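Minutes of the meeting of the Admont repair and reuse group
Held on Monday, January 2, 2023, in the back room

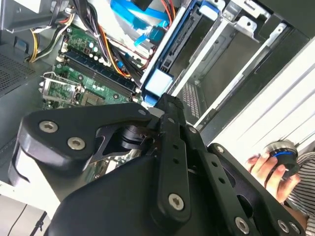
One member asked by message before the meeting if the old desktop computers are still worth the work, as many people now want only laptops. The meeting discussed this first. It was agreed that we continue with the desktops until August and then look at the question again. The school in Bragança has said it will take up to 20 of them, if they are complete and tested.

1. Minutes of the last meeting
These were accepted with one correction. The room in Runutham was booked for two evenings, not for one.

2. Desktop computers
Processors are the main thing missing. In several cases the socket is empty, and the lever must be left in a safe position so that nobody bends the pins. Memory will be put in only after the processor. It was asked that the power cables are tied together before the side panel is closed. The blue data cables can be used again when the plug is not cracked. Drive caddies must stay with the case they came from, as the rails of other makers do not fit. Screws go in the small tins, please, and not on the window sill.

3. Old hard drives
There are 62 drives waiting to be wiped. The meeting did not agree on how to do it. Some members prefer to drill them, others would like to keep the larger ones for use. The matter is moved to the next meeting. Until then the drives stay in the locked cupboard.

4. Money
The balance is 3,356 euros. The meeting approved the purchase of thermal paste, cable ties and eight power cords from Grudosetti. A second workbench lamp was also asked for, but the price must first be found.

5. Other matters
The heating in the back room makes a noise again. The owner of the building has been informed by letter and we wait for his answer. The key of the side door is still missing.

The meeting was closed at the usual time.

Admont repair and reuse group | Contact | Back to top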